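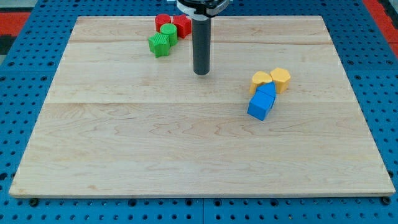

*By Jad Hijazi*

Larard has released version 3 of Vitach, its planning software for robot arms that push objects instead of picking them up. The update went out to users on Friday.

The main change is in how the planner handles groups. Earlier releases worked out a path for each block separately and often broke up a cluster while trying to add to it. Version 3 scores the whole layout after every planned push -- positions, contacts and the space left for the rod -- and drops any move that would disturb a finished group.

The company's standard test uses colored blocks on a wooden board, among them cylinders, stars, a heart and a cube. The arm pushes with a straight, round-ended rod. Instructions are typed in plain words, such as "move the green star next to the red cylinder."

Larard ran 2,295 trials before the release. Of those, 366 ended with at least one block out of place, most of them tasks in which the rod had to pass between two groups. The company said the cube is still the hardest shape to plan for, as it turns when pushed off center.

The perception module, licensed from Nazarenko, is unchanged. Sites running Werneck controllers will need a firmware update first -- the older version drops commands at the new planning rate. Support for version 2 ends in 6 months.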